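Ticket: Label printer drops off network after router change
Product: Windodia label printer, network model
Status: Resolved
Opened: 12 June 2021

Reported fault

The printer in the packing area stops accepting jobs after a period of inactivity. Jobs sent from the stock program stay in the queue with the status "Sending". Switching the printer off and on at the rear switch clears the fault and the held jobs then print in order. The fault was first reported after the old router was replaced with a Cirard unit. The printer itself was not moved or reset at that time.

Environment

Printer connected by cable to a small switch under the packing bench, then to the Cirard router. Two packing computers and one office computer print to it. The stock program is Trernetti, current release. Labels are the plain white type, 500 to a roll.

Initial checks

Network cable swapped for a known good one. No change. Port on the switch changed. No change. Printer self-test page prints correctly, with no head faults listed. Paper sensor cleaned and calibrated, although nothing pointed to it.

With the printer in the fault state, a ping from the office computer gave no reply. A ping to the switch from the same computer was normal. The green light on the printer's network port stayed on throughout, so the physical link was up. 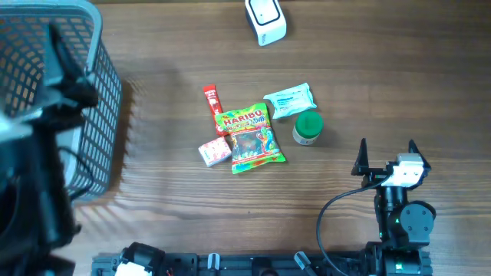 The self-test page showed the address was being assigned by the router. On the old router a reservation had been made for the printer, so it always received the same address. The reservation was not copied across when the Cirard unit was set up. Each computer still held a printer port pointing to the old fixed address.

This explained part of the fault but not all of it. The printer had happened to receive its old address from the new router, and printing worked for as long as the lease was in force. The router log showed a lease time of 40 minutes. The printer did not renew its lease while asleep. When the lease ran out, the router marked the address as free and the printer stopped answering until it was restarted.

Second round

Sleep mode turned off in the printer menu. The printer then stayed reachable for the rest of the shift. Sleep mode turned back on and the fault returned after the next long gap between jobs. Repeated once more with the same result.

Firmware checked. The installed version was two releases behind. The notes for the newer release mention "improved network behaviour in low power mode" with no further detail. Firmware updated over USB from the office computer. The first attempt stopped at 80 per cent and the printer had to be restarted in recovery mode by holding the feed button. The second attempt completed.

After the update, with sleep mode on, the printer renewed its lease as expected and the router log showed the renewals.

Fix applied

1. Firmware updated to the latest release.
2. Address reservation for the printer added on the Cirard router.
3. Lease time on the router raised to 24 hours.
4. Printer port on all three computers checked against the reserved address.
5. Stuck jobs deleted from the queue on both packing computers.

Further notes

The firmware update puts the label size back to the default. It was set again by hand, along with print darkness and the tear-off position. Anyone repeating the update on the second Windodia printer should write these settings down first.

Trernetti keeps its own copy of the printer name. If the printer is removed and added again in the operating system, the name in Trernetti must match exactly, including spaces, or jobs are dropped with no error message. A separate ticket has been raised for the missing message.

Sleep mode left on. Ticket closed after a full day of printing with no held jobs. Reopen this ticket if the fault returns, and attach the router log from before the restart.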